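From: Junaid Abbasi
To: residence-life list
Subject: Re: Overnight guest rule at Himisdale, fall term

Kittipong Rattanakul wrote:

> I've now had the new guest rule read to me by two different resident
> assistants and I still can't say what it is. One told me no guests
> after 11 p.m. in any building. The other said it only covers guests
> of the opposite sex and only in Histmont and Keltness. My sister
> stayed with me in July and nobody at the desk asked for anything.
> Can someone who was at the meeting post what was decided? Also,
> does anyone know who asked for the change? The dean's letter says
> "parents and members of the community" and leaves it there.
>
> Kittipong

I was at the meeting and took notes, so I'll go through what I have. The written policy should be on the housing page before move-in. If it differs from what follows, go by the policy.

The rule covers all overnight guests, in every hall. It doesn't matter whether the guest is a man, a woman, a relative or another student. The version your second RA described was the first draft, the one that went around in the spring. It was dropped after the student senate objected to having one rule for Histmont and Keltness and another for everyone else. I think some of the RAs were trained on that draft and haven't seen the new one.

Under the new rule a guest has to be signed in at the front desk by 11 p.m. with a photo ID. You can have a guest stay for up to 5 nights in a term. After that you need a note from the hall director. Roommates have to agree in writing, and the form for that is one line long. Guests who aren't signed in can be asked to leave, and the host gets a warning the first time.

As to who asked for it, the dean read from a petition that had 738 signatures. He said most were from parents. The senate's own survey went to every student in the halls and got 799 replies, and a clear majority of those wanted the rules left alone. Both were put in the record. I asked whether the petition could be shared with the list and was told no, for privacy reasons. I don't find that very satisfying – names could be blacked out – but that was the answer.

There was a long exchange about the wording of the letter. Several people thought the phrase "proper conduct between students" had no business in a housing document. A woman from the faculty side said it was no different from what Thepsuriya College has had in its handbook for years. The dean agreed to take the phrase out of the policy but not out of the letter, which had already been mailed.

The shared bathrooms came up near the end. Guests use the bathroom on the host's floor, same as before. Keltness will keep its single-user rooms open to anyone, and the proposal to lock them at night was withdrawn.

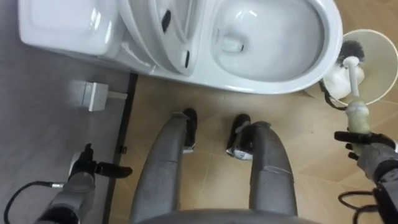
Does a brother or sister count toward the limit?

Family members count the same as any other guest, so a week's visit from your sister would need the hall director's note.

The senate can ask for a review after 16 weeks, meaning the end of the term in practice. If you've had trouble at the desk, or been told something that doesn't match what I've written, send me the hall and the time of night and I'll add it to the list I'm keeping for that review. Please leave out the RA's name. They're working from whatever sheet they were handed.

I'll be at the Himisdale desk most evenings during move-in if anyone would like to see my notes.

Junaid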